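Collecting and Labeling Basket-Unloading Episodes for a Two-Arm Policy
Rillel docs > Tutorials > Data collection
Last updated: 24 Jun 2019

This tutorial covers one task, taking beverage cans out of a perforated plastic basket, from scene setup to a training set the Edex loader will accept. It assumes that both arms are calibrated and that teleoperation already works. If the wrist streams lag behind the fixed camera, fix that first. Episodes with stream drift cannot be repaired afterward.

The task is used as a grasping benchmark because the cans are packed against each other. A gripper finger needs clearance on both sides of a can, and in a full basket the clearance is often missing. The policy has to learn which can to take first, and that choice depends on how the basket was packed.

Setting the scene

1. Place the basket near the center back of the tabletop, within reach of both arms. Do not tape it down. Small shifts during contact are part of the data.

2. Pack the basket with cans standing upright. Mix labels and colors between episodes. A policy trained on a single label tends to key on the print and ignore the rim.

3. Leave the wall fixtures in place. Cups, bowls and racks on the walls are distractors, and their layout is changed once per session, never within one.
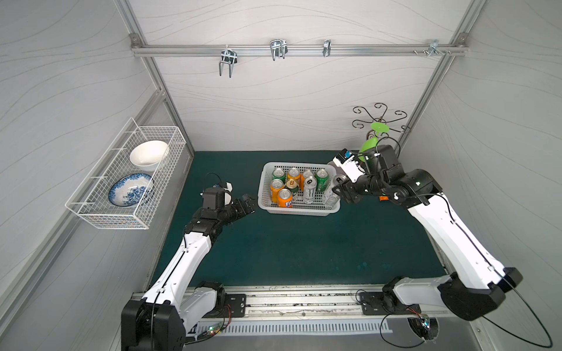
4. Start the recorder before either arm moves. The loader expects 15 idle samples at the head of each episode and uses them to estimate the resting pose. If they are missing, the episode is rejected with the error "no rest segment".

5. Pick one arm to lead. The other arm stays open and clear of the basket until the lead arm has closed on a can. Swapping the lead arm partway through an episode is allowed, but the swap must be logged with the foot switch.

6. Approach from above with the fingers open just wider than the can. Look at the wrist view for the lid and pull tab, which give a cleaner estimate of the can axis than the label does. Reflections on the lid will confuse the Sudden segmenter at low exposure, so raise the exposure before the session and lock it.

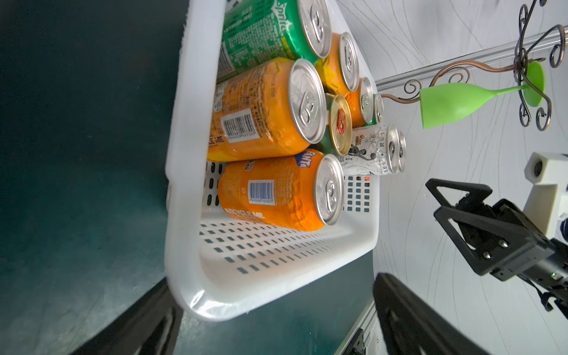 7. Close the fingers until the force reading levels off, hold for 4 samples, then lift along the can axis. Lifting at an angle drags the neighboring cans and produces a contact label on the wrong object.

8. Stop the recorder with both arms still. Do not return to home first.

Labeling

Each episode takes 2 labels: the grasp frame and the release frame. The grasp frame is the first one in which both fingers touch the can and neither is still closing. Label it from the wrist stream of the lead arm. The fixed camera is too far away to separate contact from near contact, and the basket wall hides the lower part of the can.
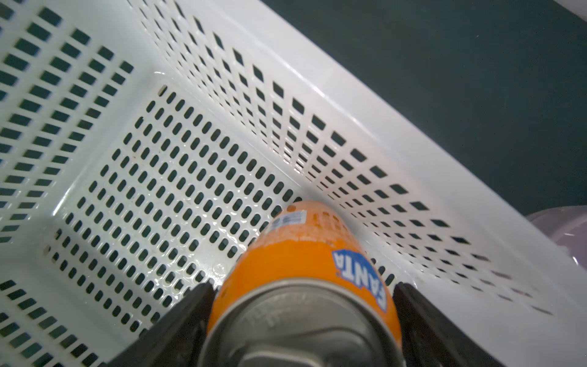 Wrist view with both fingers on the can, just above the basket floor.

The slots in the floor and walls form a regular pattern that the Kneževič tracker will lock onto if the can mask is loose. Tighten the mask to the can body and lid, and exclude the fingers.

Checking the result

Run the validator on the whole session. Our reference set has 818 episodes after filtering. Most rejections came from missing idle samples, and the rest from grasp labels placed too early. Retrain only after the validator passes with no warnings. A warning about mask area can be cleared by hand if the can is partly hidden by its neighbors.

Known issue: sessions that include a lead arm swap export with the left and right streams reversed. Set swap_fix to 1 in the export settings.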